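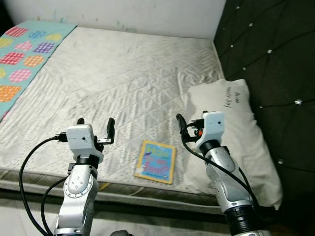 The two-arm unit at a bed, with a picture book on the mattress cover between the grippers.

The fault showed up on a Friday, in run 628 of the bed-clearing trial at Bollthorpe. The right wrist stopped reporting force while the arm was moving down toward the mattress. The arm kept going for 2 seconds before the controller cut power.

"It pressed into the bed and stayed there," said Munther Shboul, who runs testing on the Standero platform. "A mattress gives. On a table we would have had a bent finger and a much louder stop."

Shboul's team traced the dropout to the cable at the wrist housing. With the elbow folded in and the wrist turned outward, the cable pulled tight and the connector lost contact. The software held the last good force value and treated it as current.

"The connector is a wear item. I can live with that," he said. "Holding a stale reading is a design error, and it was ours."

The timeout is now 30 milliseconds, after which both arms brake. The cables have more slack at the wrist, and Sarneno, the supplier, has sent a locking connector for evaluation. Shboul has also capped downward speed near soft surfaces until the new parts have been through testing.

Four more dropouts have been logged since June, all on the right arm. Each one ended in a brake within the limit. The left arm has logged none, and Shboul does not yet have an explanation for the difference. "Same part, same routing on paper," he said. "We are going to swap the harnesses and see if the fault moves."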